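Dec 20, 2024

Dry goods, continued. The jars from Domberg were washed last night and left to drain with the lids off. Weighed four of them empty this morning and wrote the figures on tape. The heaviest is 283 g without its lid.

Radu wants everything filled to the brim. I stop at half – a spoon needs room, and a full jar spills when tilted. Roxana Pană asked for metal lids only, but the white ones with the green band seal as well, so they stay in use.

The yellow powder has no label yet. Bought in November, almost 40 g used. Check the bag before writing one.
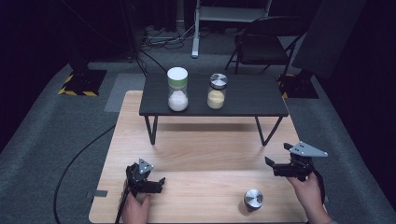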